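# The Arm in the Old Feed Store

The first thing Mihret Workneh does when you come through the door of the Plundgate workshop is hand you a cup of tea, and the second is to point at the floor and say, "Mind the cables." She says it the way other people say "Nice to meet you," and after an afternoon there you begin to understand that she means both.

Plundgate is a shared workshop in what used to be a feed store on the edge of Prostville, a long brick building with a loading door at one end and a stove at the other. People rent a bench by the month. There is a man who builds dulcimers, a couple restoring a canoe that has been nearly finished for as long as anyone can remember, and a rotating crowd of teenagers who come for the laser cutter and stay for the cookies. And then, past the canoe, there is Kassa.

Kassa is a robot. More exactly, Kassa is a secondhand industrial arm that three members of the workshop have been teaching, slowly and with a good deal of muttering, to pick things up. The name came from Mihret, who liked the sound of it and painted it on the side of the tool cabinet before anyone could object (Trí Cù had wanted to call it Gerald).

I should say that I went to Prostville knowing next to nothing about robots. I can change a fuse, and I once took apart a bread machine and got most of it back together. What drew me was a letter from Dilek Yüksel, a reader of this magazine, who wrote to us last September to say that if we were going to print one more article about the wonders of automation, we might at least come and see what it looked like on a bench, on a weeknight, with people who had day jobs. That seemed fair.

Dilek teaches high school chemistry. She is tall and quick and talks with a pencil in her hand, and she is the one who found the arm. It had come out of a plant that was closing down, and it was listed at auction between a forklift and a pallet of office chairs. The three of them paid 900 dollars for it, which they all agreed was ridiculous, and then spent 1,703 dollars on having it moved, which they all agreed was worse. It rode into town on a flatbed and went in by the loading door with four inches to spare. Dilek still has the tape where she marked the height.

"I thought the hard part was getting it through the door," she told me. "I really did think that. I went home that night and slept like a baby."

The hard part, as they found out over the following winter, was nearly everything else. They had to have an electrician in. They had to read the manuals, of which there were many, and work out who was allowed to press what and when. Murray Bolger, who has the bench nearest the stove and spent his working life maintaining bottling lines, came over on the first evening and told them in plain terms what an arm that size could do to a person standing in the wrong spot. Then he went and got a roll of tape and marked out where the wrong spots were. He has been part of the project ever since, although he'll tell you he only comes for the company.

Murray's rules are written on a card by the stop button. One person runs the arm and does no other job while it's moving. Hands stay behind the line. If somebody says stop, you stop, and you argue about it afterward over tea. I watched Trí halt a run because he'd heard a click he didn't care for, and it took them 20-odd minutes of peering and tapping to decide it had been the canoe people dropping a clamp. They didn't seem to mind a bit.

What they are trying to do sounds so small when you say it out loud. They want Kassa to reach into a bin of mixed odds and ends, take hold of one thing, lift it out, and set it down on the table. Then they want it to do that again with the next thing, until the bin is empty. A toddler does this for fun, and usually when you have just finished tidying up. For the arm it is a long string of puzzles, one after another, and each object sets a different one. 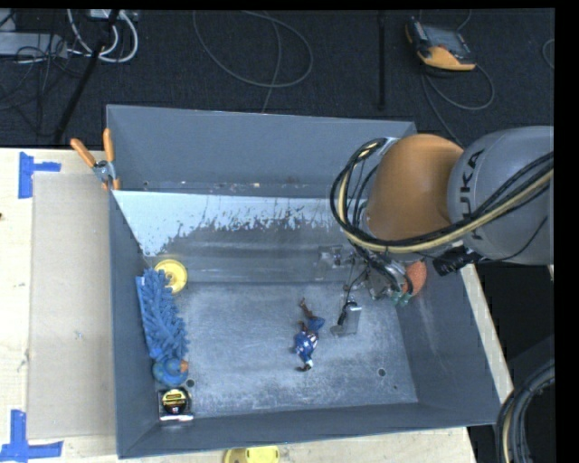

*Kassa at work in the bin. A tape measure, a blue duster and a small action figure are among the objects it has to contend with.*

The duster is the one they talk about most. It has those chunky microfiber fingers all over it, and fingers like that give way wherever you touch them, so it is very hard to say where the thing begins. The tape measure is heavy for its size and has a slick case. The action figure bends at the joints and never lies the same way twice, and Pin-yu Lai, who is 24 and the youngest of the regulars, has grown so fond of it that she takes its side. When the gripper comes down on it crooked she winces.

Pin-yu came to Plundgate to build a bookshelf. She did build it, and she showed me a picture, and it's a very nice bookshelf. But her bench was across from the arm, and one evening she wandered over to ask why they were using such narrow fingers on the gripper when everything in the bin was a different width. Trí gave her a long answer. She listened to all of it, went home, and came back the following week with a set of cardboard shapes she had cut out at her kitchen table, to show him what she meant. A couple of those shapes are still pinned over the bench. She has been cutting and fitting fingers for the gripper since then, and she has strong opinions now about screws.

Trí looks after the software, and since this is the part I understood least, I'll pass along only what I managed to get into my notebook. Their program is called Pralex. It began as a little script for sorting his vacation photos, which is why, buried in it somewhere, there is still a line that wants to know whether there's a beach. It looks at what is in the bin, picks a place to try, and sends the arm there. Each try is written down whether it works or doesn't, and on the evening I visited, the log stood at 3,238 attempts. Trí scrolled up through it for me, past screen after screen, with the quiet pride of someone showing you their tomatoes.

"You want the bad ones," he said. "The good ones are nice, but you look at them and you think, well, fine. A bad one, you can sit with that all evening."

And they do sit with it all evening! I had imagined a lot of whirring, and there was some, but mostly there was talk. The arm would go down, close on something, and come up, and then they would all lean in (behind the line, Murray keeping watch) and have a conversation about it. Was it the angle? Had it gone in too close to the wall? Mihret thinks the walls are the whole trouble. The bin's sides slope, and anything that rolls or slides tends to finish up against one of them, where there's the least room to get a finger behind it. Dilek thinks the walls are a help, if only they could learn to push things against them on purpose. They have been having this disagreement for months, very cheerfully, and I gathered that neither of them is in any hurry to win.

I asked Mihret, while the kettle was on again, what it was all for. She runs the sewing and alterations shop on the main street, and she had come straight from work with pins still stuck in her cuff. She thought about it for a while. She said that when people bring her a coat, she can tell with her hands, before she has even looked, whether the lining has gone. She'd done it for years and never wondered how. Then she spent a winter watching a machine try to pick up a duster, and now she wonders about it every day. She'll be turning a hem and catch herself noticing that her thumb moved before she told it to.

"I thought I would learn about robots," she said. "And I have, a little. But I go to work in the morning and I'm astonished by my own hands."

There are practical hopes too. The workshop takes in boxes of donated tools and hardware, more than it can sort, and they stack up under the stairs. Dilek would love to see Kassa go through one of those boxes someday and separate the sockets from the drill bits. Murray says he could do it himself in an afternoon. Dilek says he has been saying so for two years and the boxes are still there. Murray had no reply to that and went to put another log in the stove.

By the time I left it was past nine at night and the canoe people had gone home. Trí wanted one more run, and then, naturally, one more after that. Pin-yu had found a finger plate she wanted to sand down a hair, and she was hunting for the fine paper. Dilek had papers to grade and was not grading them. Mihret walked me to the door and pressed a paper bag of cookies on me for the drive, and behind her I heard Murray call out that everyone should get back of the line, and then the arm starting up again.

I ate two of the cookies before I was out of the parking lot. They had cardamom in them.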